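Can a robot put my kitchen tools away yet?

Sort of! I get this one a lot, and my answer has crept up from "no" to "on a good day." Hanging a spatula on a hook sounds like nothing, but the hole is small, the hook is curved and the whole rack can swing (mine does, constantly).
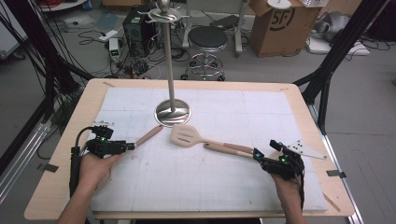 Utensil stand and slotted spatula, one gripper in each hand.

So who's doing the work there?

A person is - those are hand-held grippers. Teaching by hand is still how plenty of chores get started.

Should I wait to buy one?

I would. I've kept a list of 12 kitchen chores since May, and I'd trust a machine alone with four of them. Wiping the counter, yes. My good knives, no way!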